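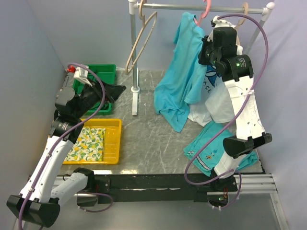 The green bin in the back corner, with the gray marble-patterned top

Part-time kitchenware sorter, Kaltorton Reuse Store

The Reuse Store on Sarum Street is looking for a part-time sorter for the kitchenware section. The job is 16 hours a week, with a fixed Saturday shift and two weekday mornings to be agreed.

You will unpack donated plates, pans and cutlery, check them for chips and cracks, wipe them down and price them from the sheet. Anything we can't sell goes out to the Trimen recycling truck. You will also cover the register at lunch and help customers carry things to their cars.

You need to be able to stand for most of a shift and lift a full box of dishes. Store experience is useful but not required - we train on the job. Basic Spanish is a plus.

Pay is by the hour, every two weeks, with a staff discount from day one. The Yook bus stops outside and there is free parking behind the store.

To apply, fill out the one-page form at the front desk or ask for one by phone at extension 124. Please quote job number 727. Forms must be in by closing time on Sat 11 November. We will call everyone who applies, whether or not we offer an interview.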